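Home About Old posts Bikes Clocks Contact

Still going on the clock

Quick one, kettle's on and I've got to be out the door by 2. A few of you asked about the wall clock so here's where I'm at.

For anyone new, it was my grandfather's. Came out from Winden with him in a tea chest, hung in the hallway at Kanagaratnam Street for as long as I can remember, then went to my uncle, then his garage, then me. Nobody had wound it in years. The sound of it is pretty much my whole childhood. That and the screen door.

Anyway. January I finally rang round for quotes. First bloke said 2,000 and didn't even want to see it. Second place didn't ring back. Then Yolanda Strickland from the op shop put me onto Karthik Weerasinghe, who does them in his spare room. 200 to look it over and clean it, parts extra. Sold.

He's slow. He tells you he's slow. I've learnt to stop texting him.

Went over after tea one night and he let me sit in while he worked. Lovely. Radio on low, cricket, his wife Sewwandi bringing in plates of things I couldn't say no to. He doesn't talk much when he's working but when he does it's all stories. Some fella who oiled his mantel clock with olive oil. A cuckoo that came in with a wasp nest in it. 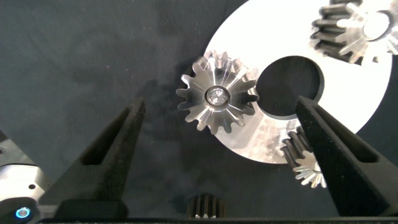 I asked him if it was worth it, money wise. He said no, not if I wanted to sell it. Fair enough, I don't. My brother in law thinks I'm mad and should of bought a new one. He's got a Homiteck thing in his kitchen that sets itself off the internet and glows green all night. Each to their own.

What got me was the back of the case. There's pencil on the inside, little notes from whoever serviced it before. Initials mostly, a few I can't read. One is definately my grandfather's writing, just says "runs fast, leave it". That's him all over. Every clock in that house was fast. We were early to everything, church, weddings, the dentist. Sat in the car outside places for ages with the windows down, eating Minties.

Mum cried a bit when I sent her that one. Then rang to say he was wrong about the clock and it was slow in winter. So now there's a family argument about it, my cousins are in on it, going well.

Next bit is the wall. Ours is plasterboard and the old one was brick, so need to find a stud. Tahsin next door reckons he's got a finder I can borrow. Bottom of the case has to sit 13 cm clear of the light switch or the door catches it. Measured twice, still don't trust it.

Also the strike. Do we want it going all night? I say yes. The rest of the house says no. Karthik says you can just not wind that side, so might try that for a week and see who cracks.

Right, got to run. Will do the bike post next, I know, I know, I said that last time.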